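Keeping the kitchen cell in shape: setup notes from the simulation bench

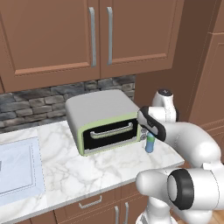 The arm at the toaster oven in the simulated kitchen, gripper above the blue bottle.

29 November 2023

The kitchen cell at Drenditz has been running on its current settings since September. Several readers at the Oltusby site are about to bring up a copy of it and have asked how ours is set up and what we do to keep it usable from week to week. This item covers the parts that took the most time: the base position, the gripper, the oven door, the small objects and the regular checks. It applies to the simulated cell only. The hardware cell has its own service sheet.

Base position

The arm works from the floor side of the counter and reaches in over the lower cabinets. Our first layout had the base too close to the cabinet fronts. The arm could get to the oven, but the elbow had to fold back so far that the planner kept returning paths that brushed the drawer handle. We moved the base away from the cabinets by 25 centimeters and most of those paths went away.

If you copy the scene, check the base position before anything else. The value is stored in the layout file and also in the robot file, and the loader takes whichever it reads last. We lost most of a morning to this. Our copy now has the entry in the robot file blanked out, and we suggest you do the same.

After any change to the base, rerun the reach test. It sends the gripper to a grid of points over the counter and in front of the oven and writes a line for each point it could not reach. A healthy layout gives a short list, all of it toward the back corners of the counter. If points near the oven door show up, the base has moved or the joint limits have been reset to the defaults.

Gripper pads

The fingers are modeled with black rubberized edges and a white inner surface. The visual model and the contact model are separate files, and the contact model is the one that matters for grasping. Ours is called Arnar, after the parts set it was built from, and it is plainer than what you see on screen.

Friction on the pads is the setting people change most often, usually because something slipped. Please do not raise it to get past a single bad grasp. We did that in September and ended up with a gripper that could hold the bottle by one corner of a pad, and every policy trained that week had to be thrown out. The pads are now set back to the measured value and the file is read-only.

If a grasp slips, look at these first:

The time step. At a coarse step the fingers sink into the object and then get pushed out.
The closing speed. Too fast gives the same result.
The object's mass. An object imported without a mass gets a default, and the default is heavy.

In our experience one of the three explains nearly every case.

Oven door

The toaster oven gave us more trouble than the rest of the kitchen put together. The door turns on a hinge along its lower edge, and the handle is a curved bar held off the glass by a short standoff at each end. The gap behind the bar is small. With the original collision shape the bar and the glass were wrapped in a single solid block, so the fingers had no way in. We split the handle into separate pieces and left the gap open.

The hinge needed damping as well. Without it the door dropped the moment it was released and bounced at the stop, and the bounce was sometimes enough to push the gripper off its path. We raised the damping in small steps until the door came down and stayed down. The final value is in the change log. Anyone who swaps in a different oven model will have to repeat this, as the right number depends on the weight of the door.

The knobs on the right side of the front are separate joints. We keep them locked unless a task uses them. An unlocked knob will turn if a finger grazes it, and the task checker then reports a changed oven state that has nothing to do with the run.

Small objects

The blue bottle stands beside the oven, toward the front edge of the counter. It is a useful test object because the gripper has to come down next to the oven without touching it. It is also the object most likely to end up on the floor.

Two things helped. The first was letting the bottle settle before the run starts. Objects are placed slightly above the marble so that they never begin inside it, and they need a moment to drop and come to rest. We now wait 100 steps before the arm is allowed to move. The second was widening the margin between the bottle's start area and the counter edge. The random placement used to allow starts that were technically on the counter but tipped during the settling period.

The sink is part of the same counter model. Keep its basin as an open shape. One update to the kitchen files closed it over with an invisible lid, and objects that should have gone into the basin sat in midair at counter height. This is easy to miss if your tasks stay at the oven end.

Lighting and materials

We run even, bright lighting for setup work. It makes contact problems easier to see, particularly around the fingers and at the foot of the bottle. The varied lighting used for training is switched on by a separate flag and should be off when you are checking the cell. The stone backsplash and the cabinet doors have no effect on contact at the positions we use, so their materials can be changed freely — but leave the cabinet handles alone, as they are part of the collision model.

Regular checks

The cell gets a check every week and after every update to the simulator. It takes around 30 minutes, most of it waiting. The order is as follows:

1. Load the scene with the arm parked and let it settle. Nothing should move after the settling period.
2. Run the reach test and compare the list with the last one.
3. Open and close each joint on the oven by command, with the arm out of the way.
4. Open and close the gripper on nothing, then on the bottle.
5. Play back the stored reference run and compare the joint positions at the end.
6. Write the result in the log, including a pass.

Step 5 is the one that catches things. The reference run is 3750 steps long and covers an approach to the oven, a door opening, a door closing and a return to park. If the final joint positions differ from the stored ones by more than the tolerance, something in the cell has changed, even if the run looks fine when you watch it. In October we found a changed solver setting this way. It had come in with an update and was not mentioned in the release notes.

Do not save a new reference run to make the check pass. If a change is intended, note it in the log first, then record the new run and keep the old one next to it under its date.

Repairs and resets

When the cell does go wrong, the usual sign is a joint that shakes at rest. The forearm joints show it first. In nearly all cases the cause is two collision shapes that overlap slightly when the arm is parked. Turn on the contact view and look for contact points where there should be none. Shrinking the larger of the two shapes a little is the repair we use. Turning off contact between the two links also stops the shaking, but it hides real self-collisions later, so we only do it for neighboring links.

If you can't find the cause, go back to the last tagged version and add your changes one at a time. It is slow, and it has worked every time so far.

What Oltusby should copy

Take the tagged version of the kitchen, the Arnar contact files and the stored reference run as one set. Mixing versions is what caused the mismatch reported from the first trial install. The Sembiring task list can be added afterward, as it does not touch the scene files. Run the full check once before making any local changes, and send us the log so that we have a starting point for both sites.

Still open: the oven door can be pushed slightly past its closed position if the arm leans on it, and it stays there until the next reset. A stiffer stop fixes this but brings back some of the bounce at the open end. We are testing separate values for the two ends and will report the numbers in a later issue.

Filed under: Lab Notes, Simulation, Setup and Maintenance

Contact the newsletter desk | © 2023 Drenditz | Back to top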